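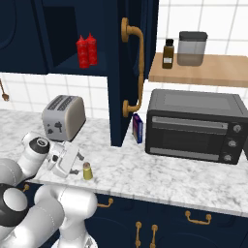
Valdemar Blöndal schrieb uns vor Jahren, eine Küchenberatung, die nichts verkauft, könne es gar nicht geben, irgendwer zahle immer. Wir haben die Mail ausgedruckt. Sie hängt im Büro in Brøndum neben der Tür, und ganz widerlegt haben wir sie bis heute nicht.

Über uns

Jareck ist ein Beratungsbüro für Leute, die eine Küche planen und den Verdacht haben, dass man ihnen zu viel davon andreht. Wir messen aus, lesen Angebote gegen und sagen, was wir für überflüssig halten. Möbel, Geräte und Arbeitsplatten verkaufen wir nicht. Provisionen von Studios nehmen wir auch nicht, obwohl sie uns regelmäßig angeboten werden, gern unter dem Namen Kooperationspauschale.

Angefangen hat es mit unserer eigenen Küche. Das Angebot des Studios Gondero umfasste 29 Positionen, darunter eine »Koordinationsleistung«, die uns auch auf Nachfrage keiner erklären konnte. Der Rabatt war großzügig, der Listenpreis vorher allerdings auch. Seitdem misstrauen wir jedem Nachlass, der nur bis zum Monatsende gilt.

Was wir tun

Eine Erstberatung kostet 100 Euro, die Prüfung eines fertigen Angebots 200 Euro. Beides wird nicht verrechnet, wenn Sie später weitere Leistungen buchen, weil wir solche Gutschriften für einen Köder halten. Bitte schicken Sie den Grundriss mit Maßen und das vollständige Angebot, auch die Seiten mit dem Kleingedruckten. Anschlusspläne genügen als Kopie.

Wir sind zu fünft. Zwei von uns haben Tischler gelernt, was bei Fronten hilft und bei Dunstabzügen wenig. Für Elektrik und Gas verweisen wir an Fachbetriebe vor Ort und mischen uns dort nicht ein.

Was wir nicht glauben

Dass eine Kücheninsel Familien zusammenbringt. Dass Naturstein pflegeleicht ist. Dass man einen Dampfgarer »irgendwann nicht mehr missen möchte« - manche benutzen ihn wirklich, die meisten unserer Kunden bewahren darin Backbleche auf. Auch Nerkon, unser eigenes Planungsblatt, ist keine Offenbarung. Es ist eine Tabelle mit Stellmaßen und einer Spalte für Zweifel.

Wer bei uns eine Stilberatung sucht, wird enttäuscht. Über Farben reden wir ungern, über Schubladenauszüge lange.

Termine vergeben wir nach Eingang. Im Oktober ist das Büro geschlossen, Post wird in dieser Zeit nicht bearbeitet.

Stand dieser Seite: 17. August 2019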